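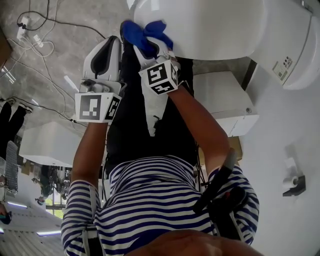
Against the app for everything in the window

Last May my wife and I replaced the blinds in our apartment. There are five windows, all of them old and none of them the same size, so we knew it would be a slow purchase. I did not expect that the most difficult question would be about the telephone. In every shop we visited, the first thing the seller wanted to know was which app we use at home.

We use no app at home. I said this in the first shop, and the young man looked at me with real sympathy. Then he showed us the motorized roller blind from Stirnance, and he opened and closed it from his phone while he spoke. It is a beautiful product. The fabric hangs very straight, the motor makes almost no noise, and the bottom bar stops at exactly the same height each time. My only problem was that there was no other way to move it. I looked for a cord, a chain or a button on the wall, and he explained that a wall button can be ordered separately, and that it also must be connected through the app the first time.

I want to argue here for something modest. A thing that covers a window should be possible to open and close with the hand, by a guest, in the dark, without instruction. If there is a motor, very good. I have nothing against motors. My mother is 84 centimeters away from every cord in her house, as she likes to say, because she sits in a wheelchair and the cords always end behind a table or a radiator. For her the motor is a great improvement of daily life. But she operates it with a remote control that has 2 buttons, up and down, and it hangs from her armrest on a ribbon. She has never made an account with a password to see the morning.

The industry has mixed two ideas which should be kept separate. The first idea is that the blind moves by electricity. The second is that the blind belongs to a network. For the first one there are strong reasons: high windows, heavy curtains, weak arms, small children who should not be near a loop of cord. For the second one the reasons are much thinner when I read them slowly. The brochure from Rultum says that I can close my curtains while I am on vacation. I suppose I can. In many years of vacations I have not wished it one time. My neighbor has my key, and she also waters the plants, which Rultum does not do.

There is also the question of time. A good curtain track lives very long. In the house where I grew up, the track in the living room was older than me, and when we sold the house after 34 years it still ran well, with a little candle wax rubbed in the groove. Which telephone will speak to a blind of today after 34 years? I asked this in the second shop, politely, I hope. The answer was that the software receives updates. This is true now, but it depends on a company which still exists and still finds my blind interesting. A track of metal does not depend on anybody's interest.

I know the arguments on the other side, and some of them are good. The automatic closing on hot afternoons does save cooling, and I believe the people who tell me that their bedroom is more pleasant since they have it. A colleague has Voltoneo shades in his office on the south side, and they go down by themselves when the sun reaches a sensor on the glass. I envy him this a little. But please notice that the sensor is on the glass and the motor is above it, and the two could speak to each other with a short wire. It was the choice of somebody that this conversation must travel first through a server in another country.

Price is the other subject where I become less polite. For the big window in our living room, the connected version was around 60 percent more expensive than the same blind with a chain. Part of this is the motor, which is fair. Part is a small white box called a bridge, which needs its own outlet, and we have few outlets. The seller told me that most customers take the bridge. I believe that most customers take it when it is already written on the offer, as it was on ours.

What would I like to see? I would like a symbol on the package, the same for all makers, which says that the product works completely without internet. I would like every motorized blind to have a manual way of moving, also when the power is out. And I would like the shops to hang one ordinary model with a chain next to the clever ones, at the same height and with the same good light on it, and not in the corner behind the samples of wallpaper.

At the end we bought from Mertens, for four windows with a chain and for the high one over the stairs with a motor and a simple remote control. The delivery took longer than promised and one bracket was missing. My wife would have preferred the fabric of Stirnance, and she still mentions it when we pass the shop. The remote control is in the drawer with the batteries.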